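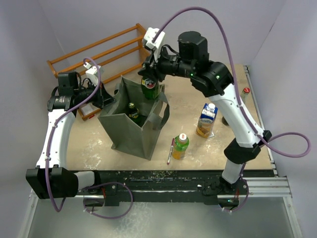

Notes, p. 5

Words That Stay: Vocabulary Notebooks in the Evening Spanish Class
Speaker notes, Orysia Polishchuk
Presanthorpe language teachers' meeting, December 6, 2019

Opening (keep it short)

Thank the hosts. Say who I am: I teach adult Spanish, beginner and lower intermediate, two evenings a week in Skitville. Most of my learners are working people who have ninety minutes with me and maybe twenty minutes at home before the next class.

The talk is on one thing, the vocabulary notebook. Paper, one per learner. Grammar will come up only where it touches how a word gets written down.

Ask for hands: who tells learners to keep a word list? Then: who looks at the lists? Wait for the second answer.

Slide 2. What I used to do

I gave out a printed list with each unit. Spanish on the left, English on the right. Learners covered one column and tested themselves. Scores on the Friday-type quiz were fine. Three weeks later the same people could not produce the words in a sentence.

Read the example aloud: a learner knew "gustar = to like" and wrote "Yo gusto el café." The list had given her a translation and nothing about how the verb behaves. If her page had said "me gusta el café, me gustan los perros," she would have had something to copy.

Slide 3. How a page is set up

Left page: the word, always inside a phrase. Nouns go in with the article. "El problema," "la mano," "el agua fría." Stop on "el agua fría," people always ask. The noun is feminine, the article changes because of the stressed a at the start, and the adjective shows the real gender. Learners who write down the whole phrase can see that without the rule.

Verbs go in with whatever follows them. "Soñar con," "pensar en," "depender de." The preposition gets underlined.

Right page: one sentence the learner wrote. It has to be true for that learner. No English on the right page.

English goes at the back of the book, in a numbered list. It is a nuisance to flip to the back. I want that small nuisance.

Slide 4. How many words

We started too big. In September I asked for every new word from every reading. The Villaseñor reader we use has 2,912 different words in it by the publisher's count, and my group drowned by chapter two. Two people stopped bringing the notebook at all.

Now the ceiling is 400 entries for the year. I choose half, they choose half. My half comes from the 1,000 most common words and is mostly verbs and connectors: "aunque," "todavía," "darse cuenta de," "hace falta." Their half is anything they want. One learner has a page and a half of plumbing terms. Another writes down nothing but food.

If someone asks where the common word list came from, say I made it by comparing the word lists at the back of our old course books. It is a rough tool. Copies on the side table.

Slide 5. Nouns around the house

Early pages are household nouns, as they are easy to put in a true sentence. "La bolsa" and "el bolso" go on facing lines. A shopping bag or tote is usually "la bolsa." A handbag is "el bolso" in Spain, "la bolsa" in Mexico, and "la cartera" in Argentina. I let learners pick the country they care about and write its name next to the word in small letters.

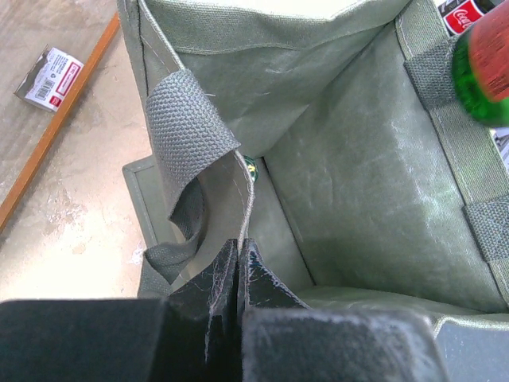

La bolsa de tela verde: a green canvas tote, looking down inside.

From there the page grows by adding what goes with the noun. "Una bolsa de tela." "Una bolsa de plástico." "Meter algo en la bolsa," "sacar algo de la bolsa." Point out "meter en" and "sacar de" as a pair, underlined prepositions again.

Mention the mistake with "de tela verde." Here "verde" does not change for gender, so the example hides the question of agreement. Use "roja" or "negra" when agreement is the point.

Slide 6. Checking the notebooks

I collect five at a time, never the whole class. I read the right-hand pages only. I put a dot in the margin next to a sentence with a problem and I do not write the correction. The learner has until the next class to find it. If the dot is still there after two rounds, we talk.

It takes me twenty-five minutes an evening. Say the number plainly, people want to know.

Slide 7. What about apps

Several of my learners use Jalovum on the bus. I have no quarrel with it. I ask them to type in the phrase from the left page instead of picking up a ready-made deck, so the two match. Those who do this keep both going. Those who download a deck tend to drop the notebook — I have no figures for this, only what I see at collection time.

Slide 8. Things that did not work

Color coding by gender. It looked nice, and people spent class time hunting for the right pen.

Alphabetical order. There is never enough room under C.

Swapping notebooks with a partner. Some adults do not want a classmate reading true sentences about their lives. I should have seen that coming.

Activity (if there is time)

Hand out blank double pages. Give the group "acordarse de," "echar de menos," "el mapa." Three minutes, left page and right page. Take two or three sentences from the room. Watch for "echo de menos a" with people, and no "a" with things.

Questions

Leave ten minutes. Likely ones: children's classes (I have not tried it), spelling (I correct it on the left page only), and whether this works for other languages. For German I would add the plural on the left page. For Ukrainian, the stress mark and both aspects of the verb.

Collect the pens before people leave.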